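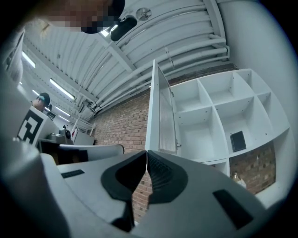
Project report, group 3
Comparing two finger pads on the handheld gripper
Nesma Mansour, Hicham Metwally
July 2, 2019

What we wanted to know

Whether the pad on the finger matters more than the wrist camera when you collect demos by hand. Our advisor said pad. Hicham said camera. We only had time to do the pads right, so the camera part is short, see end.

Setup

Two pad types. Saber = the ribbed one, black rubber. Hirkness = smooth, same shape, softer. Both go on the same gripper with the same two screws per finger. Controller was the Kikport board for everything, firmware not touched after the first day. Marker on the bench for the pose tracking, cabinet shelves used as the "high place" target.

Objects: sponge, marker pen, tape roll, spoon, small jar, folded cloth, battery, plastic cup. So 8 objects, 24 tries each per pad. Nesma did the first half of each block and Hicham did the second, then swapped for the next object. We should of randomized the order of the pads but swapping them takes a while and we were on a booking.

A try counts as good if the object gets picked up, moved to the target and let go without touching it with the other hand. Slipping a little is OK. Dropping is not, even if it lands in the right spot (this happened with the sponge, we argued, it counts as a drop).

What we got

Saber was better on the hard stuff. Jar, spoon and battery most of all. The jar is heavy for its size and the smooth pad just lets it rotate. With the ribs it stays put.

Hirkness was better on the cloth and nothing else really. The ribbed pad grabs the cloth fine but doesn't want to let go – we had to shake it off, and then the release pose in the log is garbage.

Sponge, cup, tape: no difference we would trust. Pen depends almost entirely on the angle you come in at, and Nesma is better at it than Hicham with either pad. So that row in the table is more about us than the rubber.

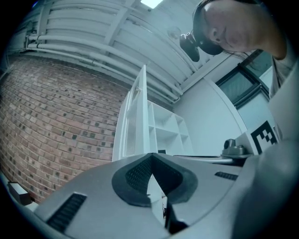 Tracking. We lost the marker in 27 of the tries. Mostly when reaching up to the shelf, the wrist tips back and the marker goes out of view or gets too slanted to read. We kept those tries for the grasp score but threw them out for the path length plots. Moving the marker closer to the shelf would probly fix most of it. Did not get to test that.

Logs. The full set is 1,379 files counting calibration and the aborted takes. Folder names are by pad, then object, then initials. The ones ending in _x are aborted, don't use them.

Camera part

We tried the Fullano lens on the wrist for one afternoon. Wider than the stock one, straight edges bend a lot near the border and the calibration script complained until we gave it more board views. After that it was usable. Marker losses looked lower but we only ran the jar and the pen, so no numbers here. Hicham still thinks this is the real answer.

Problems

– One screw on the left finger kept backing out. Thread lock helped. Check it every block.
– Arm gets tired. Last block of the day was worse for both of us with both pads, you can see it in the table.
– Trigger spring is stiff and you squeeze harder than you think, so the soft objects get crushed at the start of each session.
– We didn't log squeeze force at all. Should have.

If the next group picks this up

Start with Saber pads, keep a Hirkness set for cloth. Randomize. Run the wide lens on all the objects before doing anything new with the pads. We are back in the lab in September and can hand over the spare fingers and the calibration board then. The pad drawings are in the shared folder, the version marked old is the correct one, the new one has the holes too close together.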